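Roltcombe Sorting Bench
Set-up and Use Guide, Part 8

Section 2. Preparing and loading the bins

2.1 Before you start

The bench is supplied with two gray bins and one set of inner panels. The bins are placed on the tabletop, one behind the other, with the sloping walls facing inward. The front bin is the working bin. The rear bin receives items that have been checked. Both bins have the same part number (Huselier 481) and are interchangeable when new. Once a panel has been fitted to a bin, keep that bin in the front position.

You will need:
Bench with both boards in place
Two bins, part 481
One white wall panel, part 2657
Clear tape or film for the base seam
A soft cloth and mild dish soap

NOTE: Panels from the older Duggan bench have a different slope and do not sit flat against the wall. Do not trim them to fit.

2.2 Placing the bins

1. Clear the tabletop and wipe it down. Let it dry.
2. Set the rear bin down first. Route any cable behind the bin, never under it.
3. Set the front bin directly in front of the rear bin. Leave enough space to lift either bin without tilting the other.
4. Press on each corner in turn. If the bin rocks, check the board under it for grit or a raised screw.

CAUTION: The boards are finished on the top face only. Do not use them upside down.

2.3 Fitting the wall panel

1. Clean the far inner wall of the front bin with soap and water. Dry it fully.
2. Lower the panel into the bin with the smooth face toward you. The bottom edge should touch the bin floor along its whole length.
3. Press the panel against the wall from the center outward.
4. Seal the bottom edge with a single length of clear tape. Small creases in the tape do no harm – lifted ends do, and should be pressed down or cut back.

NOTE: Scuffs on the panel are normal wear and do not affect use. Replace the panel when flakes come off on a dry cloth, or when the bottom edge no longer stays flat.

2.4 Loading mixed household items

1. Check each item for loose parts, liquid and broken edges before it goes in.
2. Put wide, low items in first and lay them directly on the bin floor.
3. Add cups and other light items. They may be laid on their sides.
4. Add items with bristles, pins or teeth last and keep them clear of soft goods.
5. Stop loading when any item has to rest on top of another. Start a second load instead.

CAUTION: Do not load knives, glass or anything with an exposed blade. These go through the Sullari tray, described in Part 2.

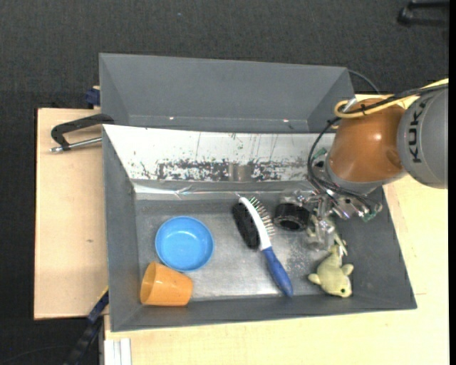 Spacing on the bin floor matters more than the order in which items are picked up. Each item should be reachable from above without moving the one next to it. A blue bowl on the left and a double-sided brush to the right of center can be lifted separately, while the orange cup on its side nearly touches the bowl's lower edge and should be moved a little farther off. Place a brush of this type so that the grip can be taken first, as the metal pins on one side of the head can scratch the hand.

2.5 Emptying and cleaning

1. Move checked items to the rear bin one at a time.
2. Lift the front bin off the bench and tip out any hair or dust.
3. Wipe the bin floor and walls. Avoid scrubbing along the taped seam.
4. Return the bin to its position and repeat step 4 of 2.2.

Marks that remain on the bin floor after washing can be left. Do not use steel wool or scouring powder.

Revision note: steps 2.3 and 2.4 reworded by Vittoria Sorrentino, August. Checked by Eimear Mac Giolla.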